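Senate vote on the activity fee: anyone else think they should redo it?
Baltemham College Forum > Student Government

gittins_3rdfloor
Monday's senate meeting passed the fee increase 11 to nine, after the chair closed debate with people still in line to speak. The bylaws say a motion to end debate needs two thirds. There was no motion. I'm asking the election board to void the vote and put it back on the agenda in April. 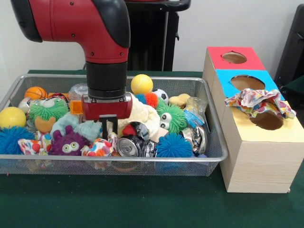

hokard_commuter
Voiding it won't change the result. The same senators will vote the same way, and clubs will wait another month for their money. I was in the line too and I still want it settled.

gittins_3rdfloor
Maybe it passes again. Then it passes properly. The fee goes up $28 a semester for everyone, including people who never set foot in a club meeting.

ikmont_ledger
The petition to hold a student referendum has 433 names. It needs 847. If you want a real check on the senate, sign that and skip the election board, which takes weeks to answer an email.

hokard_commuter
A referendum costs money too. And turnout last spring was terrible.
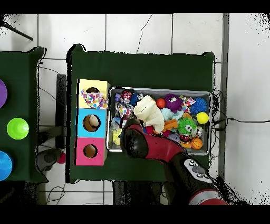

ikmont_ledger
Turnout was bad because the only polling place was in Hokard Hall and it closed at 4 p.m. Put a table in Ikmont as well and leave it open through dinner. My other complaint is the budget sheet they handed out. Everything under "programming" is one lump, like that tray with an orange mini basketball, a cream cloth and a purple spiky thing all packed in together. I can't tell what is for concerts and what is for travel. Split it into separate lines and I might vote yes.

gittins_3rdfloor
Agree on the budget sheet. I'll sign the petition tonight, but I'm still sending the complaint — they can do both.

hokard_commuter
Fine, but post the complaint here before you send it. The last one got the bylaw number wrong.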